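Home | Products | Manuals | Support

Letetti Operator Guide, Section 9: Chair and Desk Tasks

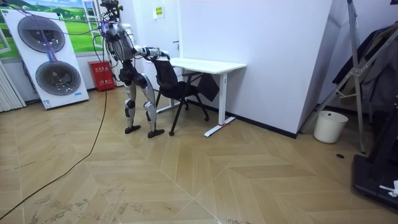 Fig. 9-1. Robot with its hand on the top edge of the chair backrest.

9.1 Scope
Moving an office chair at a desk is a supervised task in this release. It is not rated for unattended use. Most other office chores remain at trial stage.

9.2 Procedure
1. Remove bags and loose fabric from the chair path.
2. Route floor cables away from the feet.
3. Place the robot behind the backrest, both feet flat.
4. Select task 2111 and confirm the chair outline on the tablet.
5. Press Start. Keep the stop button in hand.
6. If the grip fails 2 times, end the task and move the chair by hand.

CAUTION: Do not stand between the chair and the desk.

NOTE: Chairs with armrests higher than the desktop are not supported.

Revised 29/03/2018

Comments (3)

castside_lab: Step 4 never finds the outline on our mesh chairs. Solid backs are fine.

zk: Same with mesh. A darker wall behind the chair helped a little.

floor2: Takes almost a minute per chair. I can do the whole room in that time.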